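# Toothbrush

A **toothbrush** is a small hand tool for cleaning the teeth, gums and tongue, made up of a handle, a neck and a head set with tufts of bristle. It is one of the most familiar objects in any home, and one of the cleverest for its size!

## Handle

Early handles were carved from bone or wood. Plastic took over during the twentieth century and let makers play with shape and colour as never before. Many modern handles pair a hard plastic core with a softer, rubbery grip, often in a bright contrasting shade - a real help in a shared bathroom, where everyone can have their own colour. Ridges and cut-outs give wet fingers something to hold.

## Neck and head

The neck is usually slimmer than the handle, so that the brush can reach the back teeth without stretching the cheek. Some necks are straight and others are slightly angled. Heads may be oval, diamond-shaped or rectangular, and small heads are wonderfully nimble around the molars.

## Bristles

Boar hair was the usual bristle until nylon arrived in 1938. Nylon dries faster and can be made in even thicknesses, sold as soft, medium or hard. Soft bristles suit most people, and they clean beautifully with a light touch.

## Care

A brush should be rinsed after use and stood upright to dry in the open air. Most are replaced every three to four months, or sooner once the tufts splay outwards.

## Collecting

Toothbrushes have keen collectors too. The Brunton Household Museum in Trevbridge keeps 273 of them, 7 with bone handles, and the drawers are a joy to look through.

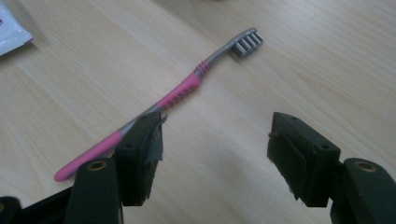 **Mereana Tapsell**
Contributing editor, Everyday Objects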